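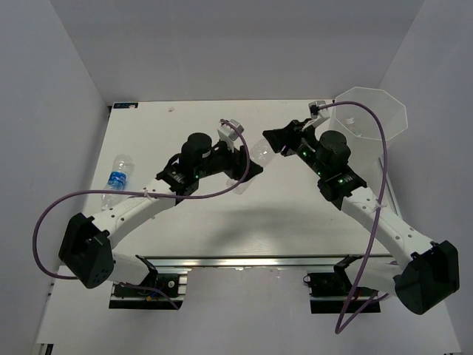

Re: stuck lids and what to do with the empties

Hello all, and thanks Fotini for getting this going again. I've been saving drinks bottles for the greenhouse since January and the lids are easily the most annoying part of it! My wrists aren't what they were, so I've given up trying to open them upright on the worktop. Tipping the bottle over on a slant helps me no end, one end up to the right and the other down to the left as in the picture, with a hold round the middle and lower part and the other hand up at the top end. Clear ones with no coloured label are the ones I keep, as I can see at a glance if there's any muck left inside (and there usually is).

Fotini Mitsotakis-Vlachou wrote:
> Does anyone have a knack for tight bottle tops? I've got 80 to get through
> before the Brollenis plant swap and my thumbs are already sore. Also, do
> you leave the tops on or off when you store them?

Off, definitely off! I left the tops on 3 bags' worth last winter and the smell when I opened them was dreadful. Mine get a rinse, then go upside down on the draining rack overnight. A rubber glove is good for the really stubborn ones, or a wide elastic band if you've one in the drawer.

If you're short of bottles I can bring four bags over to the Cekness hall, just say. And does anybody still want the tops? Ren used to take them but I've not heard lately.

Cheers,
Orestis Tsolakis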